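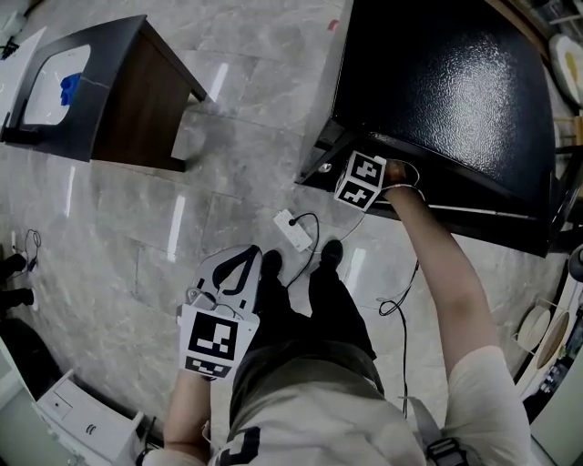
Comparing two handheld grippers without fooling yourself

Before you start, pick one job and stick with it. We used a cabinet door, because doors are honest and drawers flatter everybody. The two grippers were the Petura, which has soft curved fingers, and the Herrero, which has flat ones and a high opinion of itself.

Step 1. Check the tags. Wipe the printed markers with a dry cloth and make sure your fingers don't cover them in your normal grip. If the tracker loses a tag, the Luvport software will cheerfully invent a hand position for you.

Step 2. Route the cable along your forearm and leave some slack at the wrist. Then look at the floor. Power cords have ended more of our trials than bad grippers have.

Step 3. Do 5 practice runs per gripper and throw them away. Yes, even the beautiful one.

Step 4. Record 70 runs, switching grippers halfway. Start each one with both hands in the head camera's view and stand still for two seconds - it will feel longer.

Step 5. Score every run as open, slipped or missed. "Nearly" is a miss.

If the tracking drifts partway through, recalibrate and redo the whole block. The Masmont mount tends to work loose, so check its screws first.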